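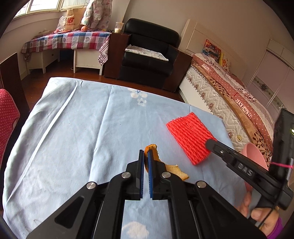
The Apology, Version 4

Anika Park maintained the public apologies of the singer Udden. The work was done in a spreadsheet. Column A held the offense, column B the party offended, and column C the level of regret on a scale the agency had licensed from Tillman, a firm that also did airline delays.

The current offense was a livestream on 8th February. Udden had called the town of Vuvton "the place where my bus broke down." The bus had not broken down in Vuvton. It had broken down 92 miles to the east, and Vuvton had towed it.

Version 1 ran to 406 words and was rejected by legal for containing the word "sorry" in a main clause. Version 2 moved the word to a subordinate clause. Version 3 removed the clause. It tested well with listeners under thirty, who took it for a tour announcement and bought 267 tickets.

"There is no tour," Anika said on the call.

"There could be one in August," said Lino Pellegrini, who managed Udden and was eating something.

She entered this in column F, Remedies.

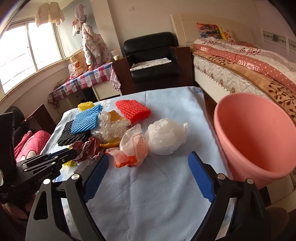

Version 4 was written for video. The specification called for a gray sweater, no jewelry, and a pause of two seconds after the name of the town. Tears were optional and, if used, had to begin from the left eye, the right being under contract to Polosov for a mascara campaign.

Udden read the script once and asked what Vuvton was.

Anika explained the bus.

"They towed it?" Udden said. "That was nice of them."

The camera was running. The remark lasted three seconds, came from outside the script, and had no level on the Tillman scale. Lino asked for it to be cut. Legal asked for it to be cut. Anika exported the file with the remark at the front and the rest deleted, saved it as Version 4 — Final, and sent it out at six.

The mayor of Vuvton answered before seven. He wanted to know who was going to pay for the tow.

Anika added a row.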